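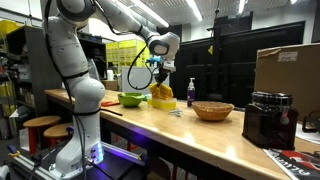
So we have a quote now. Skosetti wants us to sign for a second arm before the end of July and I've spent the evening trying to work out what we'd be paying for.

The arm itself is the easy line. Everybody's budget has the arm in it. Go look for the line that says gripper fingers, spare cables, mounting hardware, and somebody's afternoons.

Our first budget had none of those. Si-woo Ko kept the real tally in a spreadsheet and the extras came to $1,701 before we'd asked it to do anything harder than pick up something soft and yellow and put it in a box.

And soft things are where I get stuck. The sales demo was all rigid blocks. Rigid blocks are not what's on our table. Kitchen stuff, a bottle, a jar with a wire clamp, a wicker bowl. I asked Skosetti for numbers on crumpled objects and got a brochure.

Trallier did at least answer. Their number was 14 weeks for delivery, gripper sold separately, training sold separately, "extended support" sold separately. I asked what un-extended support was. Still waiting.

Kyung-hwa Cho's argument for buying: one arm means one person works and the others wait their turn. Fair. I've done the waiting. But she and I went through the booking sheet and the arm was reserved for 17 days and used on 10 of them.

That's a scheduling problem and I can fix it for free.

Someone in the replies said lease it. We priced a lease through Kedton. Over two years it lands at roughly the purchase price, and then they come and take it away.

Where I am tonight: no second arm this round. Buy a spare gripper and a spare set of cables, put a real owner on the calendar, ask again in the fall with usage we can show people.

Kyung-hwa disagrees and she may well win, she has the meeting before mine.

If you bought a second one and it got used, tell me what your first one's hours looked like. Hours please, I have enough brochures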